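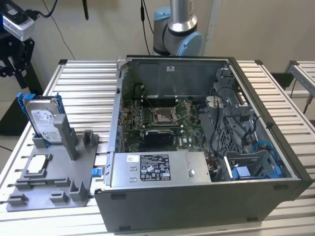 Unit 4: Opening and refitting a desktop tower

Lay the tower on its side, open side up. Take the drive out in its blue caddy and stand it in the tray.

Keep loose boards in a holder with the clips closed at both ends.
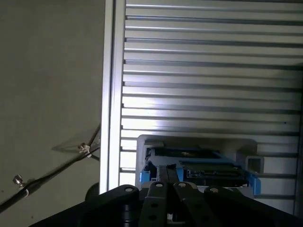
Helmut Brandes asks that boards be handled by the edges only, and that goes for the short ones too.

Socket

Lever up before the processor goes anywhere near it. Check the contacts under a good light. 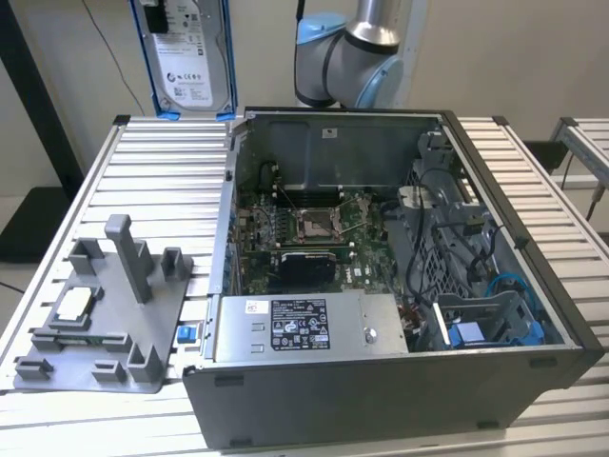

Memory

Open the latches, line up the notch, press evenly. Spare processor and memory strip stay on the grey board until called for.

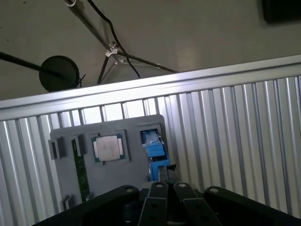 Which goes in first, processor or memory?
The processor, then the memory.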